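Kollia to buy four robot cells for its Clundamham site

Kollia has approved the purchase of four robot cells for its assembly hall in Clundamham. The order goes to Husar, and the first cell should arrive in May.

"We plan every cell in simulation before we sign for it," said Oľga Mikuš, head of purchasing.

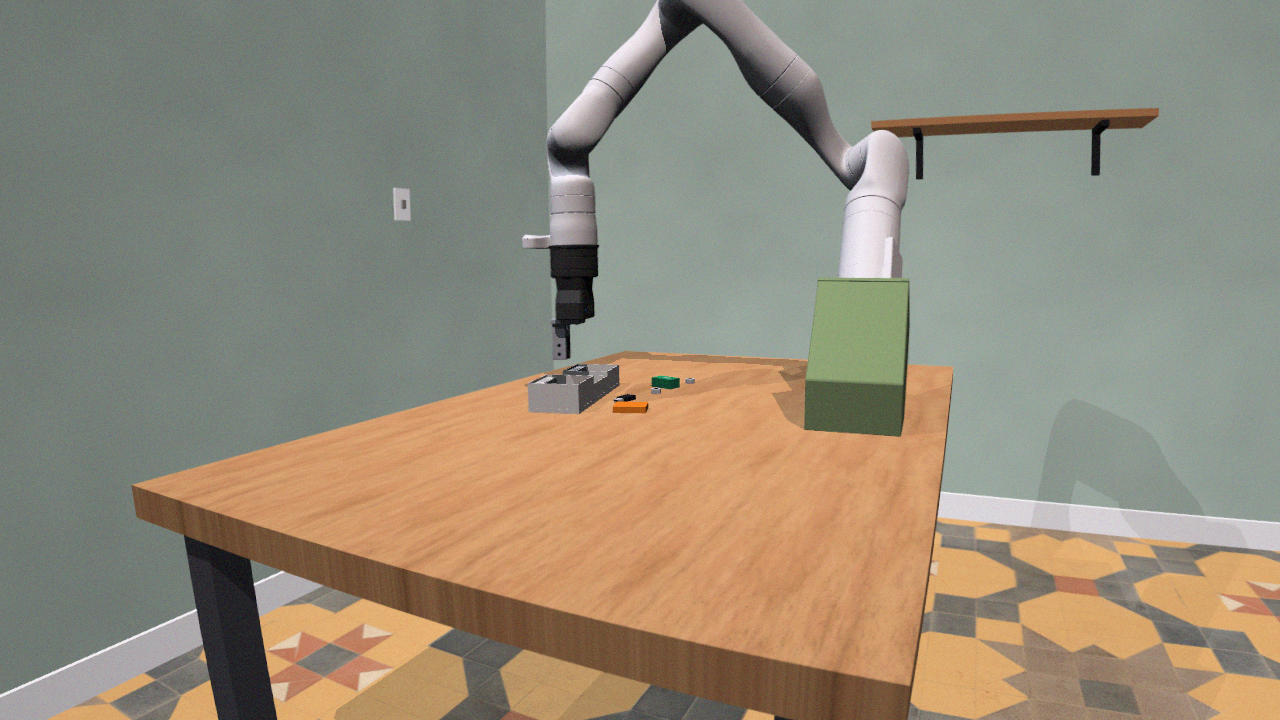 The budget covers arms, grippers and trays — training is paid separately. Each layout keeps the grey parts tray on one side of the table, and its price is fixed for eight months.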